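Nundberg Family Lending Library
Progress report to the Velusov Fund
31 May 2019

Dear friends at the Fund,

It hardly seems possible that we are already writing to you about the first half of the grant, but the calendar insists, and we are happy to say there is plenty to tell. When you agreed in January to support us for another year, we promised to do three things: open a second pickup point in Wuken, bring down the membership fee for families on low incomes, and sort out the catalog, which had become a bit of an embarrassment. Two of those are done and the third is well on its way.

The Wuken pickup point opened in March in the side room of the old post office. We had hoped for a February start, but the heating needed more work than the landlord expected, and we did not want parents with babies standing around in their coats. It is open two afternoons a week and on Saturday mornings, and the Saturday session has been lively from the very first one. Families from the farms out past Lekota, who used to drive all the way into Nundberg, now have a much shorter trip, and several of them have told us they borrow twice as often as they did before.

Membership stands at 279 families, of whom 104 joined after the reduced fee came in. We were a little nervous about that fee, to be honest with you. There was a worry that asking people to show paperwork would put them off, so in the end we simply ask them to tick a box on the form, and we take their word for it. Fee income is down slightly as a result, but late returns are down too, and our small reserve has not been touched.
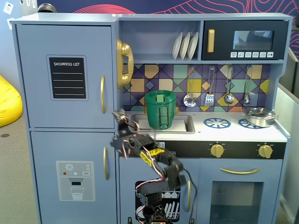 The catalog has been the slow part. Everything in the Nundberg building has now been relabeled and entered in the new system, and members can reserve from home, which they had been requesting for years. The puzzles and board games still have to be checked for missing pieces, and that is a job for patient people with good light. We have finished 92 boxes and expect to be through the rest by the end of the summer, provided the storage room stays dry.

On spending, we are close to plan. Rent in Wuken came in lower than we budgeted, while shelving and delivery cost us more, and the two nearly cancel out. We would like your permission to move what remains of the printing line over to van repairs - the back doors no longer close without a good shove, and we use the van every week to carry things between the two sites.

For the next 6 months our main wish is to add an evening session for parents who work days. We have asked the Wuken landlord about Thursdays and are waiting to hear back. The full accounts are attached, and you would be very welcome to come by on a Saturday, when the coffee is on from nine.

With warm thanks,
The Nundberg Family Lending Library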